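Clothing Service Moves to Folded Returns

Uvside Community Laundry and Clothing Service has changed the way it returns everyday garments to residents and partner agencies. Since the beginning of August, T-shirts, light knitwear and children's tops have been folded to a common size and stacked by household. Shirts with collars and buttons, dresses and work uniforms continue to be returned on hangers.

The change follows a review of the returns room led by Ans Jansen, Manager of Garment Services. The review found that hanging space was regularly exhausted before midday, and that soft cotton items were losing their shape at the shoulders while awaiting collection. In July the service returned 2,898 items, of which 1,704 were T-shirts or similar tops. Folding these items has released hanging rails for the clothing that requires them.

All T-shirts are now folded by the same method. The garment is laid flat on a clear surface, front down, and smoothed from the centre towards the hem. Each side is brought in to the same line, with the sleeve turned back on itself so that it does not extend past the fold. The lower half is then brought up to the collar. A finished T-shirt should sit flat in the stack with no sleeve showing.

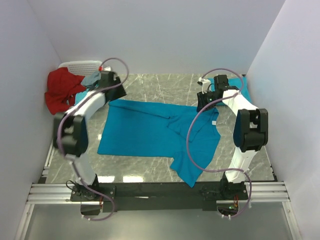

Most difficulties arise at the sleeve. A sleeve that is brought across the body at an angle will leave a diagonal crease, and the crease sets once other garments are placed on top of it. Staff are asked to open the garment out and begin again in such cases. The hem deserves the same attention — a lower edge that has not been smoothed at the outset will remain uneven through every later step, and the stack will lean.

Items awaiting folding should be kept in a basket to the side of the work surface, with one garment only laid out at a time. Strong colours, reds in particular, are to be kept apart from pale items until they have been checked for dampness. Any garment that is still damp at the seams or under the collar is to be returned to the drying room.

Labels at the neck should be left in place. They carry the size and care instructions, and several partner agencies, including the family centre at Clisia, sort their deliveries by size on arrival. Where a label has come away, the garment should be set aside for the mending shelf with a note of the household number.

Riet Desmet, Training Coordinator, will hold short practice sessions in the returns room throughout the coming weeks. Each session is limited to eight participants and lasts 15 minutes. New staff are expected to attend one session before working in returns, and existing staff may register at the front counter. Printed copies of the folding guide are available at the Uvside and Eltura locations.

Households that would prefer to have all items returned on hangers may say so when dropping off their laundry. The preference will be recorded on the household card and will apply until it is changed. There is no additional charge for this option, although collection may be one day later during busy periods.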